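Meleo Deck Planning Set: README

Meleo is a set of rendered frames from a simulated plate-handling bench, plus a costing sheet. We put it together because Omoregie was about to buy hardware, and the last time we bought hardware first and planned second we ended up with a very expensive shelf.

What it's for

Use it to argue about deck space, stand count and gripper reach while arguing is still free. The sheet (costs.csv) has one row per item you would have to buy. Prices are blank. Fill in your own quotes, and sit down before adding the shipping column.

Contents

frames/ holds 400 renders
layouts/ holds 4 deck layouts
costs.csv is the sheet
notes.txt is mostly complaints

Stands and holders

Vendors quote the robot and go quiet about the furniture. Raised stands, flat plates and red-bordered holders are separate line items in our sheet, and so are the labels. Budget for labels. A deck where people guess which spot is which will cost you more than a label printer.
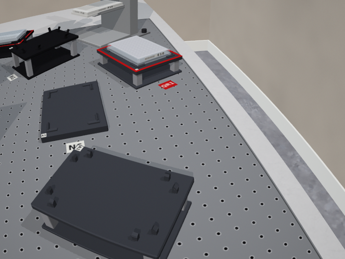
Layout view with a microplate, label E10, on a red-bordered stand.

Count the footprint of the base, then the space a gripper needs to get in from the side, then whatever your safety person adds. The first draft of our own plan skipped the middle step and looked wonderfully affordable.

The bare layout

Some frames show stands with no plates on them. Start with these when you're comparing table sizes, before anyone gets attached to a throughput number. The hole grid makes it tempting to think everything can be moved later. It can, at the hourly rate of whoever has to re-teach the positions.
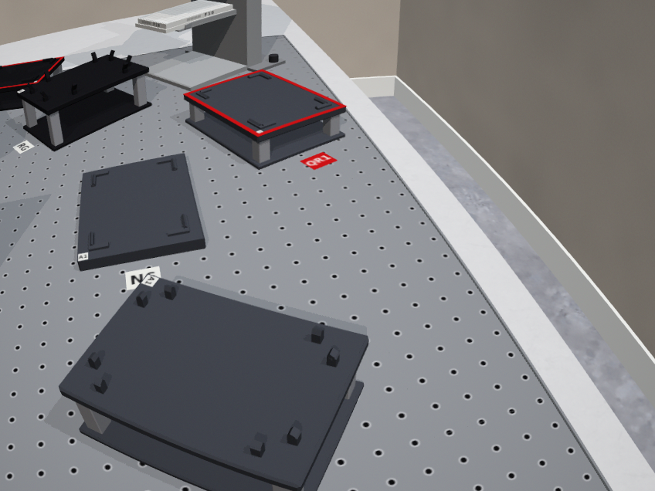 Same deck, red-bordered stand at QR1 without a plate.

Storage and reach

Rack storage is where the Fundodport quote doubled, so it gets its own tab. Check that your fingers fit the rack as well as the deck. Custom fingers are cheap to draw and slow to arrive, and ours were missing from the first two purchase requests. Put spares on the same order. Consumables go in the running-cost tab; we allow 200 plates for setup and expect to be told this was optimistic. 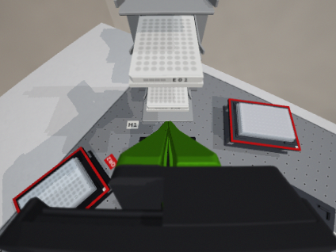

Turker wrote in to say that the sheet still has no row for the service contract, and that anyone planning a purchase from it should add one before showing the total to finance. The row is there now. The total is no longer suitable for showing to finance.

Known limits

Everything is simulated. Lighting, friction and delivery dates are all kinder than yours will be. The renders carry no cable runs, so price those from a drawing of your own room. Layout changes go in through a pull request with the matching cost rows filled in. Requests marked "just one more stand" get looked at on Tuesday.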